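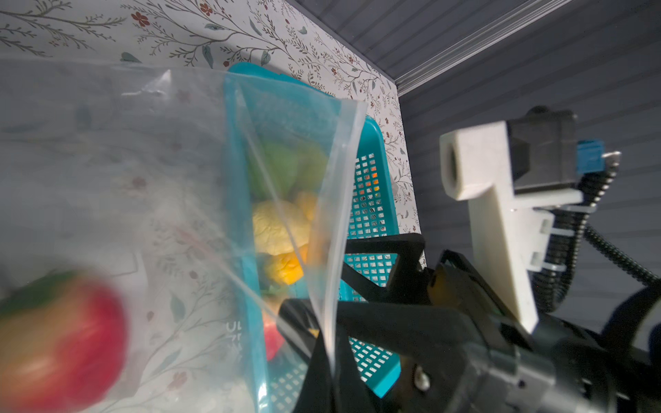

Sorting toy food into zip bags

A zip bag is a flat bag made from thin plastic film. Along its mouth run two strips of plastic. One strip has a ridge and the other has a groove. When you press them together with your finger and thumb, the ridge clicks into the groove and the bag is shut. When you pull the two sides apart, the ridge comes out again.

The film is clear, so light passes through most of it. Some of the light bounces off instead. Where the film is creased, it bounces in many directions and the creases look white. A smooth, tight bag is therefore easier to see through than a crumpled one.

Why use a bag and a basket?

A basket is stiff. It keeps its shape when it is empty, and you can drop things into it from above. The small holes in its sides let air through and make it lighter to carry. Very small parts, such as a loose leaf or a stalk, can fall out through the holes if they are narrow enough.

A bag is floppy. It takes the shape of whatever is inside it, so it packs well into a drawer or a cupboard. Its mouth tends to fall shut, and one hand often has to hold it open while the other does the filling.

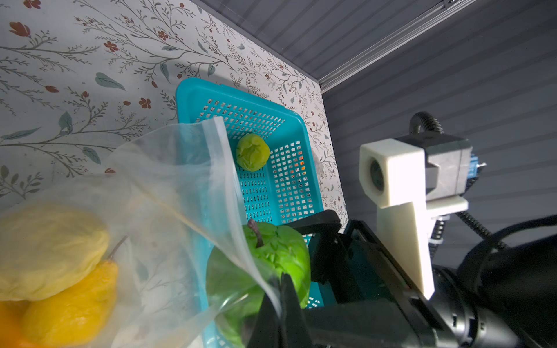
Toy fruit has one more difficulty, and that is its shape. An apple is nearly round and will roll. A pear is wide at one end and narrow at the other, so it settles on its side. Stems can catch on the edge of the bag. If one catches, turn the fruit until the stem points up, then lower it in.

How to fill a bag

1. Open the mouth as wide as it will go.
2. Fold the top edge outwards to make a cuff. A cuff is stiffer than a single layer of film.
3. Put the largest pieces in first, at the bottom corners.
4. Put the smaller pieces in the gaps between them.
5. Unfold the cuff and press out the spare air with a flat hand.
6. Close the zip from one end to the other.

Stop filling while there is still a hand's width of empty film below the zip. An overfilled bag pulls on the ridge and groove, and the zip may open again.

Safety

Plastic bags must never go over anyone's face or head. Keep them away from babies and toddlers, and put empty ones back in the drawer.

Words to know

Film: a very thin sheet of plastic.
Cuff: an edge folded back on itself.
Perforated: having many small holes.

Written by Catalina Lucero for the Stimari children's pages.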